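Skilon House entryway project: progress report, June
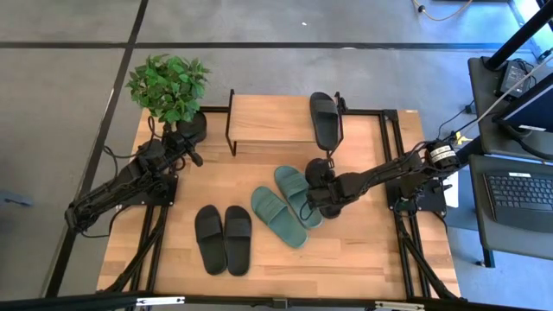

Jolán Vass wrote back after the last report to ask whether we weren't making too much of slippers, and whether a big basket by the door wouldn't do the same job for a lot less money. Fair question! I've been chewing on it ever since, and a good part of this report is my answer to her (hello, Jolán, and please keep them coming).

We tried the basket. It was the first thing we tried, back before your grant came through, and what you get with a basket is one left slide on top and its partner somewhere at the bottom under everybody else's. People were bending over it with one hand on the wall, which for half our residents is exactly the thing we're trying to stop. So pairs it is – laid out side by side, straps to the back and heels to the front, so that you can step straight in.

Now, where we are. The sorting went faster than I expected. Black slides are for visitors and sage green is for the people who live in the house. Kinga Fekete picked the green and I was doubtful, I wanted something brighter, but against light wood it looks lovely and the residents took to it right away. The straps on the green ones are broad, with ribbing across them, and Aranka Hegyi (who has opinions about footwear!) says they hold her foot better than anything she owns. She wore hers to lunch and then back up to her room and had to be asked to return them, and then we thought, well, why should she return them? So residents' slides now stay with the resident, and we've changed the labels to match. That wasn't in the plan you approved but it doesn't cost anything extra apart from the labels.

Laying the pairs out on a table instead of the floor was Enikő Erdős's idea and I should give her credit, as I argued against it. Shoes on a table, my grandmother would have had a fit. But for sorting and checking it makes all the difference. You can see a twisted strap or a worn heel without getting down on your knees, and you can turn them all the same way in no time. They go down to the low shelf once they've been looked over. We wipe the table after each round, and no, we don't eat off it.

The low shelf itself is the part that's behind. Jenő Juhász built the first section and it's solid and the height is right, but we measured the width from a pair of my own shoes, which are small, and the bigger slides hang over the front. He's making the second section deeper and will go back and add a strip to the first one. I'd hoped to tell you it was all finished. It should be up before the summer visitors start coming in numbers, and until then we're managing with the old bench pushed against the wall.

On money, we've spent 2,606 so far out of the entryway line. Most of that is the slides and the lumber, then the bench repair, the mat and a box of label tape that I'm told will outlive me. I've kept every receipt and they're in the envelope with the signed sheet. There was a small mix-up with the Erer order, where we were charged twice for delivery, and they've promised to put it right. I haven't counted that refund in the figure above as it hasn't arrived.

The residents' group met at 4 to talk about how it's going, with tea, and I wrote down as much as I could. Main complaints: the slides all look alike once you take your glasses off, and the visitors' ones end up in the wrong place by evening. Enikő suggested a bit of colored thread stitched to the strap of each resident's pair, a different color for each person. We'll try that with 6 pairs first and see if the thread scratches. For the visitors' slides I think we just need a better sign. The one I made says "Please return in pairs" in letters that were plainly too polite and too small.

One thing I didn't expect is how much people like doing the sorting. Kinga started it as a chore on the rota and now there's a regular little group who turn up after breakfast, match everything, line it up and have a good talk while they're at it. Aranka is strict about the heels. If a pair is crooked she'll let it go for a minute, you can see her trying, and then over she goes to straighten it.

Still to do before the next report: the deeper shelf section, the thread trial, the bigger sign, and a handrail by the mat, which is in the budget but which we haven't ordered yet. I have two quotes and am waiting on a third from Trimeteo. If that one hasn't come by the end of the month I'd like your okay to go with the cheaper of the first two – a quick yes by email would be plenty.

And Jolán, if you'd like to come and see it for yourself, come in the morning when the sorting is on. There's a black pair waiting for you, and I'll put the kettle on.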